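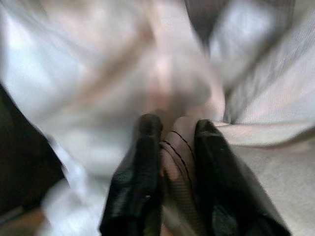 Tetville, April

I finally caved and replaced our bedding, and since Maritza Tamayo keeps asking me which set I went with, I'm putting it all in one place. It's the Ondov washed set, the plain white one, bought on sale at Caruso for 50 dollars (down from more than I'd ever pay for sheets!).

First, the feel. Out of the package it was stiff and a little papery, and I almost sent it back. Two washes later it was lovely - soft and kind of floppy, the way hotel sheets never are. The fitted one has deep corners and stays on our 12 inch mattress even with a kid jumping on it.

Now the grumbles. It wrinkles like crazy. If you leave it in the dryer past the buzzer you'll be smoothing it with your hands for ages, and I don't iron sheets, sorry. White also shows everything, so wash it apart from anything pink or gray. My old Varkham sheets hid coffee much better.

Folding is the usual wrestling match - I do mine on the bed, small stuff in one pile, sheets last. I wash at 30 minutes on the warm setting and skip the softener.

Would I buy it again? Yep, but only on sale. I've got my eye on the extra pillowcases next.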